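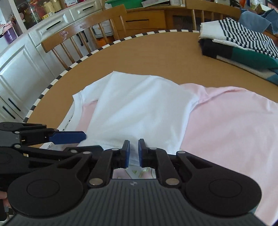
Photo: Wallinano

Home » Laundry Room » Race Day Shirts: Getting Them Clean and Keeping Them Nice

Race season is back and so is the laundry! If you have a runner in the house (we have two, plus one who mostly runs for the snacks at the finish), you know how fast those event shirts pile up. I love them. I love the colors and the terrible slogans, and I want them to last until the kids are embarrassed by them.

Take the bib off first
Safety pins left in overnight can leave little rust dots if the shirt is damp. Pull them out at the car and drop them in an old mint tin. Ours lives in the glove box and has saved us more than once on the way to a start line!

Don't let it sit in the bag
A sweaty shirt balled up in a gym bag from Friday until Sunday is a sad thing. If you can't wash it right away, rinse it in the sink with cool water, squeeze it out and hang it over the tub. Sports drink rinses out so much more easily while it's fresh, especially the red kind.

For the smell that won't leave
Mix one part white vinegar with four parts cool water in a bucket and let the shirt soak for 50 minutes. Rinse well, then wash as usual. Never mix vinegar with bleach, and skip the fabric softener on stretchy running shirts, it coats the fibers and the smell comes right back.

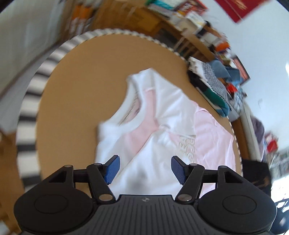 Sunscreen around the collar is the other big one. Rub in a drop of plain dish soap with your fingers, wait a bit, and wash in the warmest water the label allows. Check the collar before it goes in the dryer! Heat sets whatever is left. If there's still a yellow shadow, do the dish soap again.

Protect the printing
Turn the shirt inside out, wash cold, and dry on low or on a rack. I never iron straight over a printed logo. Flip the shirt or lay a thin dish towel on top and keep the iron moving. We have one shirt from the very first Flavinen Fun Run that has been washed this way for 6 summers and you can still read every sponsor on the back.

Grass and mud
Let mud dry all the way, then brush it off outside with an old toothbrush. Grass stains like a little liquid detergent worked in from the back of the cloth. Give it 15 minutes and launder.

Storing the keepers
Fold them in thirds and stand them up in the drawer like file folders, so the kids can find the one they want without dumping out the rest. The outgrown ones go in a bin under the bed, and one day (I keep saying this!) they are going to be a quilt.

Filed under: Laundry, Kids' Clothes, Stains
Next: Getting the Stink Out of Sneakers »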